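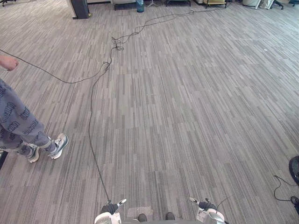

Slide 4. Teleoperation on Dotance, the setup Pichit and I ran in May. We logged 200 takes and kept 88 of them. Say why: most of the rejects came from the operator, who drove the arms too fast on the way to the grasp. Point out the black cable on the carpet, with the knot in it — people always ask about tethers, so take that question now. Both grippers start low and pointing inward. Same start pose every take.

Slide 5. Hand guiding. Clem moved the arms directly for 50 takes. Slower, about a minute each, but smoother paths. Pause for questions, then hand over to Carleen for Lanley.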